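Brudley Fabric Shaver, three months in

Posted 2019-06-18

I own too many soft things. Fleece, brushed cotton, the sort of sweater that looks fine in the store and like a neglected sheep by September. My method used to be a disposable razor and a bad attitude, and I have the scarred cardigan to prove it. So I bought the Brudley.

What you get

A shaver shaped like a small showerhead, a brush the size of an eyebrow, a spare blade and a 52-page manual in 11 languages, all of them stern. It charges by cable. The cable is short enough that you will get to know your outlet well.

On sweaters

Very good. My gray wool pullover lost a winter's worth of pills in one sitting, and the lint bin filled up with something I could have knitted a mouse from. You do have to lay the thing flat and keep it taut. I tried doing an elbow while wearing it and don't recommend the experience.

The Irura I had before cost half as much and sounded like a blender full of gravel. The Brudley hums. You can hear the radio over it, and the dog stays in the room.

On fleece and anything brushed

Mixed. Go over it lightly on the tallest of the three settings and the bobbles come off and the softness stays. Drop to the lowest and you're giving it a crew cut. Folds are the real enemy – the head catches on them, so smooth everything out first, then do it again.

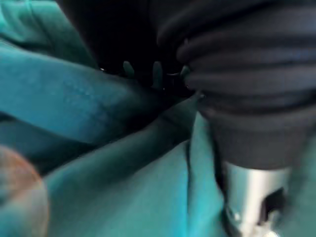 On ribbed knits

Slow. The head rides along the tops of the ribs and leaves the fuzz in the grooves, where it seems to know it's safe. Going with the ribs helps. Going across them makes a noise I'd like to forget.

Battery and bin

Jovau, the shop I ordered from, promised 72 minutes per charge. Mine quits a bit short of that, though I quit well before it does. The bin twists off too easily and has twice emptied itself onto the sweater I'd just finished.

Would I buy it again?

Yes, grumbling about the cable. If you only have one sad sweater, the little Nasution comb does the job for the price of a sandwich. For a whole drawer of them, get the Brudley and put something on the radio.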